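Gondcombe handheld set - collection rules and data card

README, revision 6

What is in the set

The Gondcombe set holds 3585 recordings of everyday handling tasks, made with hand-held grippers in shared rooms. Of these, 1315 also have a matching recording from a head camera worn by the person doing the task. The rest have the gripper view only. Each recording covers one attempt at one task, start to finish, including the attempts that went wrong.

The tasks are folding, sorting, stacking, pouring dry goods, opening and closing containers, and putting things back on shelves. There is no cutting, no heat and no glass held above waist height.

The set was put together under the Wakine collection rules, which we keep in the same folder as this file (wakine_rules.txt). Where the two disagree, the rules file wins. Please tell us when you find a case of it.

Rules for people in view

Everyone who may come into view must have signed the room form before the first recording of the session. That includes people who are only walking through. The form is valid for one room and one session. If somebody arrives late, recording stops until they have signed or left.

Faces are pixelated before anything leaves the collection machine. This goes for the operator as well as for people in the background, and it is done whether or not the person says they mind. Reflections in windows and screens count as faces. So do photographs on a wall.

The automatic pass misses some faces, mostly those turned sideways or tilted close to the lens. A person therefore checks every recording by eye at quarter speed. In the last round 176 recordings were sent back for a second pass. We did not delete them, but they stay out of the release until two checkers have agreed.

Sound is not recorded. Name badges, letters and screens with readable text are blurred in the same pass as faces.

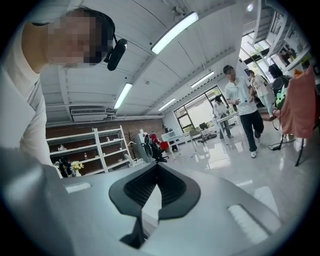

Rules for the room

Rooms are used as they are. Do not tidy a room to make it look better on camera, and do not bring in props to make it look busier. Things that must be moved are trip hazards, open drinks within reach of the task, and anything that shows private details.

Cables may cross the floor only outside the walking line. Tripod legs and stands are to be kept clear of doors. If a stand has to be near a path, the session lead tells everyone in the room before recording starts.

Lights stay as the room's users have them. If daylight changes a lot during a session, write it in the notes field - a few words will do ("blinds down after lunch").

Rules for the operator

Check the finger pads before each session and after any drop. Pads with torn or flattened ribs are changed in pairs, never one at a time.

Head straps should sit firm without leaving a mark. Take a break when you want one. An operator who feels dizzy or gets a headache stops for the day and is paid for the full session.

Look at the task, not at the gripper. Do not lift the gripper towards your own face to look at the fingers while recording is on. If it happens, carry on, and put "lens up" in the notes so that the checker knows where to look.

Do not point the gripper at other people on purpose.

Notes field

Free text, in whatever language the operator prefers. We have not translated it. Known tags are "lens up", "drop", "late entry" and "light". Older recordings use "Trerkska" as a tag for the first pad type; it has no other meaning and can be ignored.

Known problems

Clocks on the gripper and head camera drift apart in long recordings. Use the sync file, not the start times.

The Beneš rooms were collected before revision 4 of the rules and have no light notes.

Left-handed operators are badly under-represented. We hope to add more in November.

Removal requests

Anyone who signed a room form can ask to be taken out, without giving a reason. We remove the whole recording, not only the part they are in. Copies already handed out are covered by the user agreement, which requires deletion on notice.

Contacts

Rules and forms: Dagmar Šimko
Face checks, removal requests and sync files: Svetozár Machala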